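**Demonstration gathering** is the work of collecting examples of a task being done well, so that a learning system can pick up the task from them. In household robotics the examples are mostly recordings of a person guiding a pair of arms through some ordinary job, such as putting a mug on its peg or shutting a drawer. Each recording is called an *episode*, and a set of episodes for one job is called a *task set*. The people who guide the arms are usually known as operators, though at Parnbridge, where a good deal of the vocabulary in this article comes from, they have always been called drivers.

## Background

For a long time the usual way to get a robot to do something was to write down every motion. That works very nicely in a factory, where the same part arrives at the same spot all day long, and rather poorly in a kitchen, where hardly anything stays where it was put. Gathering examples is a different bargain. A person who already knows how to pick up a plate simply picks it up, by way of the robot, again and again, with the plate in a slightly different place each time, and the system is left to find what those many pickups have in common.

The Parnbridge kitchen program was started by Léonie Hamel, who had come from teaching pastry and brought with her a firm belief in repetition. Her first task set, gathered over a single September, held 322 episodes of plate handling. Stelios Dimitriou joined soon after and wrote most of the program's handbook, a generous and much-revised document that new drivers are still asked to read before they touch anything.

## How a session runs

A session begins with the layout. The driver sets out the objects for the task along with a fair number that have nothing to do with it, because a system that has only ever met a plate on a bare table tends to be thrown by the first basket of vegetables it comes across. Racks are turned a little between episodes, and drawers may start open or closed. 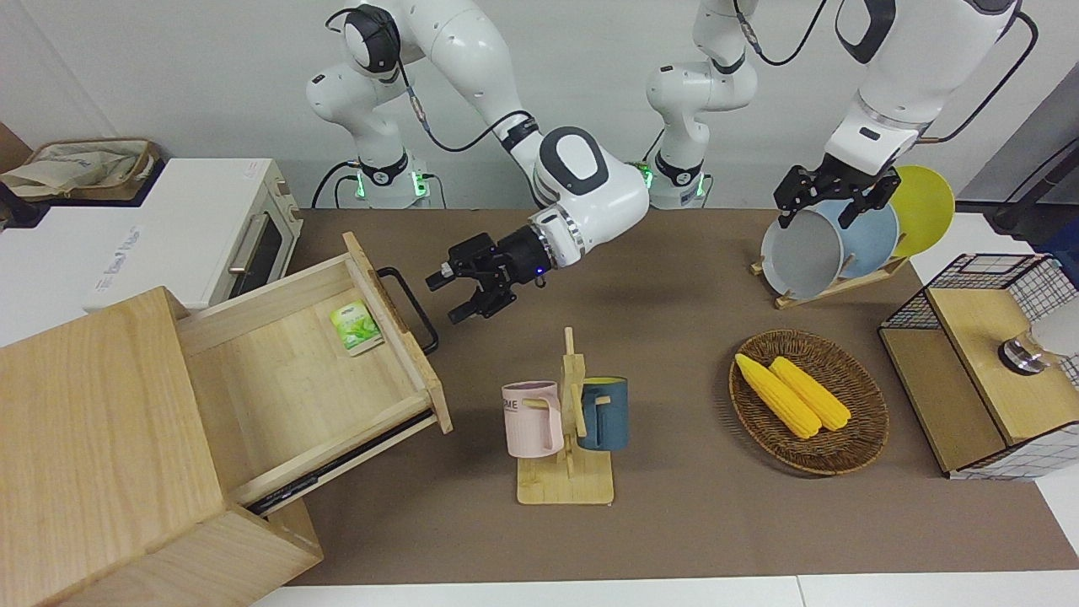
How many examples does a learning system need for one kitchen task?

A short, simple task can often be learned from 200 good episodes, while a long one with several steps may call for 3,000 or more, and the answer depends a great deal on how much the layout changes from one episode to the next.

Once the table is ready, the driver takes hold of the controls and works through the task at an easy pace. Dimitriou's handbook asks for "the speed of someone putting dishes away while listening to the radio," and it is hard to improve on that. Very fast episodes blur the moment of contact, and very slow ones are full of little hesitations, which the system will cheerfully learn along with everything else.

Two-armed work takes some getting used to. A plate standing on edge in a wooden rack can be held by its rim in one gripper while the other waits, open, over another part of the table. New drivers are inclined to forget the waiting arm altogether, and it wanders. The Parnbridge habit is to give it a resting place at the start of the episode and bring it back there whenever it isn't needed.

## Labeling

Every episode gets a short written label in plain words, such as "lift the gray plate out of the rack." Labels are written by the driver straight after the episode, while it is fresh, and then read by a second person who was not at the controls. If the second reader can't tell from the recording which object was meant, the label goes back.

Parnbridge keeps its labels in a program called Sepp, which began life as a spreadsheet and still looks a good deal like one. It lets the driver mark where one step ends and the next begins, and it has a free comment box that is, by general agreement, the most useful part of it. "Gripped too near the edge, tried again" is a typical entry.

## Mistakes and recoveries

Opinions differ on what to do with episodes that go wrong. The older practice was to throw them out. Hamel was an early and cheerful holdout against this, and she argued that a slip followed by a calm second try is worth keeping, since the finished system will certainly slip too and ought to have seen what to do next. Episodes of this kind are called *recoveries*, and the handbook asks for them to be labeled as such.

Episodes in which the task is never finished are kept in a separate folder. They can be handy for teaching a system to tell success from failure, but they are not mixed in with the rest.

## Drivers

Driving is more tiring than it looks. The handbook allows 6 sessions to a shift, with a proper break after each, and it encourages drivers to trade tasks partway through the day. Variety among drivers matters as well. Left-handed and right-handed people approach a mug's handle from different sides, and a task set gathered by one person alone tends to carry that person's habits into everything the system does.

## Related efforts

The workshop at Clallard gathers examples by hand-guiding, with the driver holding the arm itself and moving it through the task. Drivers there say they feel the weight of an object better this way, though their hands do end up in a lot of the recordings. Roketti, a smaller group, has put most of its effort into cloth and folding, where labels are much harder to write and an episode can run on for quite a while before anyone is sure it has ended.

## See also

- Episode (robotics)
- Hand-guiding
- Recovery behavior
- Task labeling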